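Minutes — Costigan Lane Allotments, Site Meeting

October 2020, held outdoors at the Mindenstead gate

**1. Previous minutes**

Minutes of the May meeting agreed with one correction: the Birkevine boundary hedge is to be cut on the lane side only.

**2. Water supply**

The new standpipe on the lower path is connected. Flow at the far tap remains poor when both upper taps are open. Agreed to fit a restrictor to the upper pair before spring. Supply to be turned off at the stopcock in the first hard frost and all pipework drained down.

**3. Rents**

Full plot to rise to £50 from the new year, half plot to £29. Existing arrears to be cleared before renewal. Two members asked for payment in instalments — agreed, on written request.

**4. Compost delivery**

Quotation from Clondmont accepted: £300 for one bulk load, tipped on the hardstanding by the gate. Barrows to be returned to the shed the same day.

**5. Path repairs**

Lower path is rutted between the standpipe and the turning area. Stone and edging priced at £900. Deferred until rents are in. Boards to be laid over the worst section meanwhile.

**6. Bonfires**

Permitted after dusk only, dry material only.

**7. Any other business**

None raised at the meeting. Comments on the draft are added at the foot.

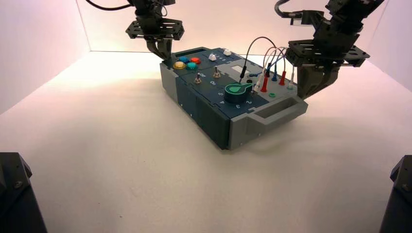
Comment received from plot holder, name not given: item 5 should record that the ruts were already there before the water contractor came on site, and that the boards need wire stapled over them or they will be slippery by November.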